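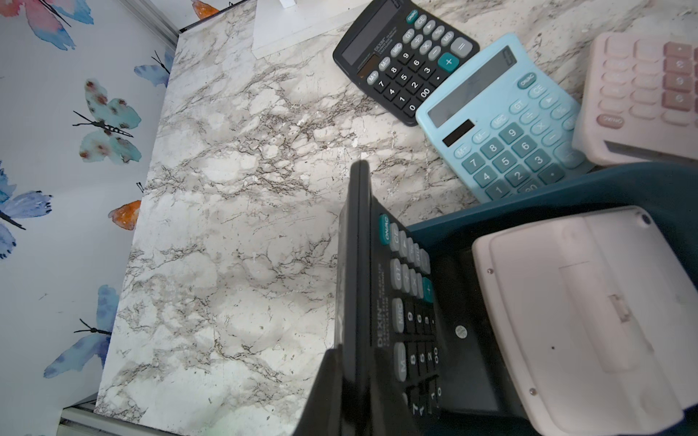 Black ones, a light blue one, and the marbled countertop they get sorted on.

The advice this time of year is to go through the house and keep one of everything. One can opener, one stapler, one calculator. I have been reading it since New Year's and I am less convinced each time, mostly by the calculator part.

The decluttering people love to pick on calculators. Bunana, the tidying newsletter half of Meldale seems to get, put them on its January list of things you can "release without guilt," right between expired coupons and spare buttons. The argument is the one you would expect. Your phone does it. Your phone does many things badly, and adding up a long column of receipts is one of them. The screen goes dark at the ninth entry. A text slides down over the total. A desktop calculator has a key for double zero and a key for the grand total, and it has never once asked me to update it.

I will grant them something. A pile of calculators does look silly. When you put them all out on one surface, the big black DEXINs with the teal plus key, the light blue, the pink, you can't help wondering how a household got there. I know how ours did. They were bought in 2 batches, the second because the first had wandered off to bedrooms and backpacks, and then the first batch came home. 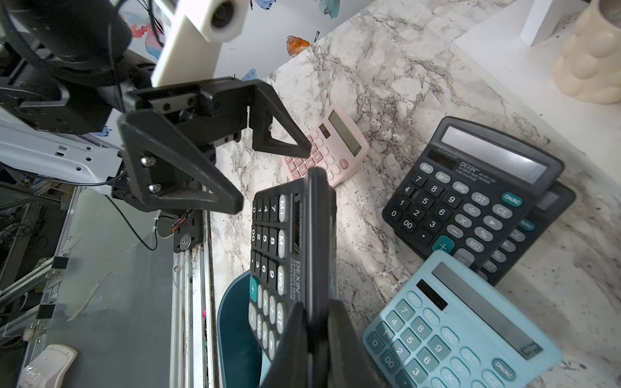

So the question is whether to thin them out, and here the standard method falls apart. You are told to hold each item and decide. Decide what? They all add. The small pink one is easier to carry and the large black one is easier to read, and I would miss either of them on a different day. A test that asks how I feel about a calculator is going to get a blank stare from me, and then I will put the thing back down where it was.

The other method is the container. Panganiban, the home goods store out in Bistside, will sell you a divided tray for $30 with 12 slots in it, and now you own a tray. I have nothing against trays. I do notice that the cure for having too much keeps coming with a price tag, and that the tray needs a shelf to live on. My own rule is duller. Things that get used by several people can exist several times. Things that only I use can exist once. It took me 17 minutes to apply that to the whole desk drawer, and most of what left was pens.

What bothers me more is where all this effort goes. We sort what is easy to sort. Calculators stack, they face the same way, they make a nice before and after. Meanwhile the strip of trim where the floor meets the wall collects grime and little crumbs of who knows what, and I have yet to see it on a January list. Getting into that channel takes an old toothbrush and bad knees, and when you stand up the room looks the same to everyone but you.

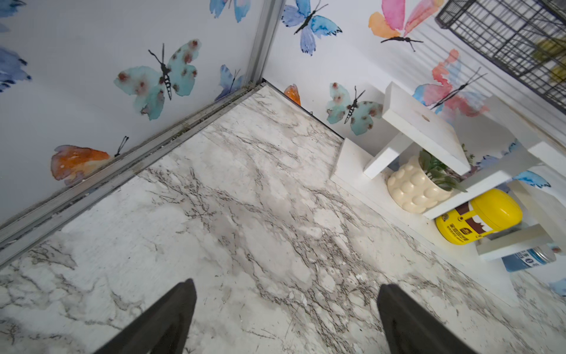 The corner with the butterfly walls. The trim is the part to look at.

I would take a clean corner over a thinned-out drawer any week of the year. Keep the calculators, as many as get picked up. Give one to a kid who likes pressing the keys. Then go find the toothbrush.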